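The Pink Cup

Hadiza Usman came off the Presholm bus with two carrier bags and the letter in her coat pocket. She had read it four times on the way. It was dated 2/23/19 and it was from Kimico, who made soups and sauces, and it said they would like to buy the pepper mix from Aliyu if the family could supply a written recipe by weight.

There was no written recipe. There had been her aunt, who had run the stall called Aliyu at Jindgate Market, and who had made the mix in a washing-up bowl in her kitchen with the radio on. Now there was her aunt's lodger, Olanrewaju Igwe, who had helped with the stall in the last years and had been left the flat above it, along with everything in the cupboards.

He opened the door before she had found the bell.

"You brought the ginger," he said.

"I brought everything on your list."

"I only had half a list. I kept thinking of things after I'd sent it."

She followed him up the stairs. He had moved the furniture against the walls in the front room and covered the big table with brown paper. He was putting down tape, the blue sort that decorators use, and he had a roll of it round his wrist like a bangle.

"What's all this?"

"So nothing gets mixed up. Everything has a square."

"They aren't squares."

"Everything has a place, then."

She put the bags down on a chair and took her coat off. He had gone wrong in one or two spots. A line would set off well enough and then stop in a torn end, with plain paper after it, and further along it would start again as if it had been on its way there the whole time. She asked him if he owned any scissors and he said they were in the kitchen and the kitchen was too far.

"Leave it like that," she said. "I can see where it's meant to go."

He pressed down an end with his thumb. When he was satisfied he stood back beside her and they looked at it, a table that would have seated the whole family at Christmas if the family had ever agreed to come.
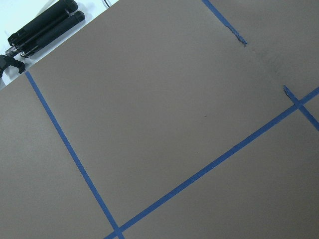

What she meant by a cup

The trouble was that her aunt had never weighed anything. She had a cup, and everything was a cup or part of a cup. Dried pepper was a cup and a bit. Ginger was a cup but not a greedy one. Cloves were what you could get in the bottom, and if you asked how far up the bottom went, she showed you with her finger and by the time you had bent down to look she had tipped them out.

Olanrewaju had stood next to her for six years. He said he could do it with his eyes shut, and Hadiza told him that was no use to Kimico, they wanted grams.

"Then we do it the way she did it, and weigh it after each one," he said. "I fill the cup. You write down the number. I'm not to look at the number."

"Why not?"

"I'll start trying to make it come out even."

She thought that was sensible and said so. She found a biro and the back of a gas bill. He went into the kitchen and she heard cupboards, and then he came back holding the scale flat in front of him in both hands, the way you would carry a full plate of soup. He had bought it that week. Her aunt would not have had it in the house.

"Is it any good?"

"It weighs things," he said.

He went back for the cup. Hadiza had expected to feel something when she saw it, and she had got ready to, but it was just a plastic cup. It was lighter than she remembered. As a child she had drunk squash out of one like it in this room, and been told off for leaving it on the windowsill, and she could not have said whether it was the same one. She asked him.

"I don't know," he said. "It was always in the pepper tin. I never saw anybody drink from it."

"There used to be a set."

"There's one now."

He set it on the scale and she wrote down what it weighed on its own, so they could take it away from everything else. Then he decided that it was sitting too far over and moved it, and she told him it made no difference where it sat, and he said he knew that and moved it again. 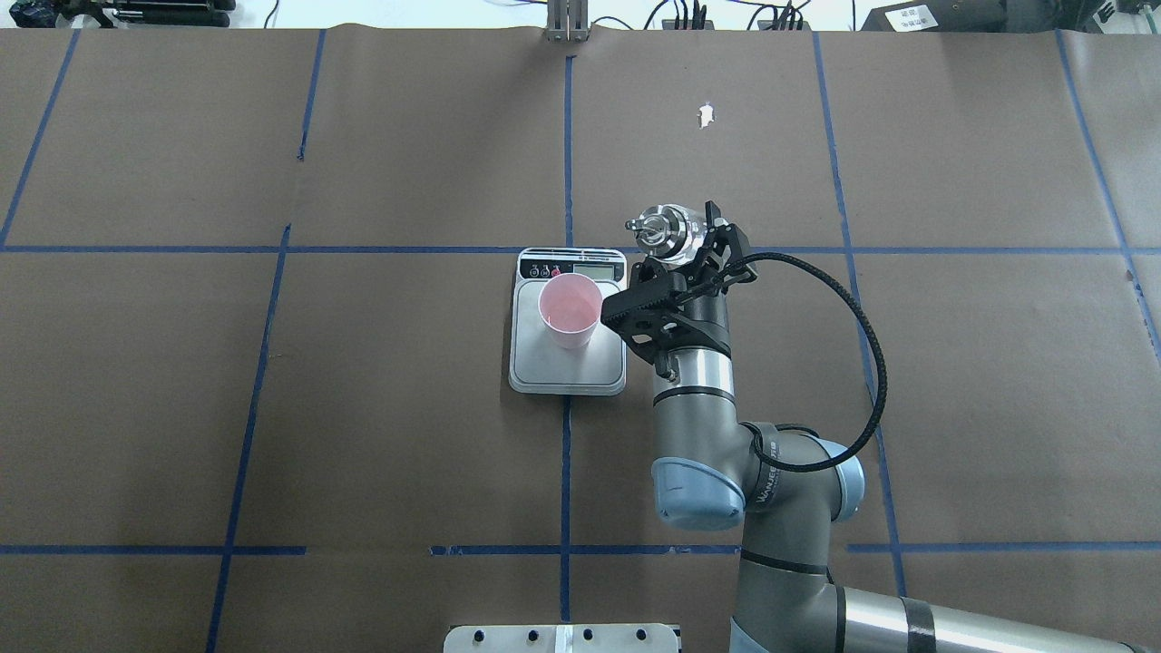
They began with the ginger. He filled the cup from the bag, looked at it, knocked the side with his knuckle and took a little out with two fingers. He did all this without speaking. Hadiza found that she had stopped breathing through her nose.

"That's it," he said. "That's not greedy."

She wrote down the number. He tipped the ginger out in its own place on the paper and wiped the cup round with a cloth.

"Do it again," she said.

"I've just done it."

"I know. Do it again and see if you do the same."

He did it again. She kept her hand round the gas bill so that he could not see. The second cup came out 2 grams over the first. She did not tell him, but she must have done something with her face.

"Close?"

"Close."

"How close?"

"You said you weren't to know."

They went on like that. The dried pepper made them both sneeze and they had to open a window, and then shut it again when the edge of the paper lifted. The cloves were the worst. He put in some and took out some and put some back, and held the cup up to the light, and finally said that he had never once done the cloves himself. She had always taken the cup off him for the cloves.

"You said you could do it with your eyes shut."

"I could do the rest of it."

Hadiza put down the pen. "What did she do, when she took it off you?"

"She'd say, give it here. Then she turned her back."

"She turned her back?"

"To reach the radio, I always thought. The news would be coming on."

They sat down. It had got to the middle of the afternoon and the market was packing up below, and somebody was dragging a metal rail across the road. Hadiza ate a piece of crystallised ginger out of the bag that was meant for eating. She thought about her aunt standing with her back to this man for six years, with her hand over the top of a cup, and she did not know whether to be cross about it.

"Maybe she didn't want you to have it," she said.

"She left me the flat."

"The flat's not the mix."

"No," he said. He did not seem offended. "She'd have told me in the end, I think. She was always going to do a day. She said, in June when it's quiet we'll have a day and I'll go through it all. Then June would come and it wasn't quiet."

The jar

It was Hadiza who thought of the jar. There was one left, the last her aunt had filled, and he had kept it on top of the wardrobe where the heat would not get to it. He did not want to fetch it. He said it was the only one, and once they opened it there would be no more, and she said that if they did not open it there would be no more either. He went and got it.

They weighed it with the lid on. They emptied it into the washing-up bowl, very slowly, with Hadiza holding the bowl against the lip of the jar, and then they weighed the jar and the lid and did the sum on the gas bill. There were 846 grams of mix in it.

"She used to do one batch to a jar," Olanrewaju said. "Always. She never topped up from another one."

"So that's everything. The whole recipe, all of it together."

"Less what sticks to the bowl."

"Less what sticks to the bowl. So if we add up all the things we know, and take them away from that, what's left over is the cloves."

He looked at her for a while.

"If I've got the rest right," he said.

She read the numbers out, and he was allowed to hear them now. He took each one without saying anything. At the salt he asked her to read it again. When she had got to the bottom she did the adding, and then turned the bill round and he did it as well, with his lips moving, and they had the same answer.

What was left over was too much. Even Hadiza could see that. You could not have got that weight of cloves into the bottom of the cup, or the middle of it.

"There's something else in it," she said.

"There can't be. I did the shopping."

"You did all of it?"

He opened his mouth and shut it again. He got up and leaned over the bowl and smelled it, and then went along the table smelling the things they had tipped out, each in its place, bending down with his hands behind him. He came back to the bowl and did it again. She let him. The light was going and she got up to put the lamp on.

"She had a parcel," he said. "From a cousin. Twice a year there was a parcel, and I used to carry it up for her. I thought it was clothes."

"What cousin?"

"I never asked. It was her post."

Hadiza took the letter from Kimico out of her coat and read it a fifth time, standing by the lamp. It gave a telephone number and the name of a department. Then she folded it up and wrote a question mark at the bottom of her column of figures, and next to it the number of grams it stood for.

"Have you still got her address book?" she said.

"It's in the drawer with the scissors."

"Right. You go and get it and I'll put the kettle on."

He went to look. She heard the drawer stick, and him talking to it, and she moved the bowl further in from the edge of the table and laid a clean tea towel over the top.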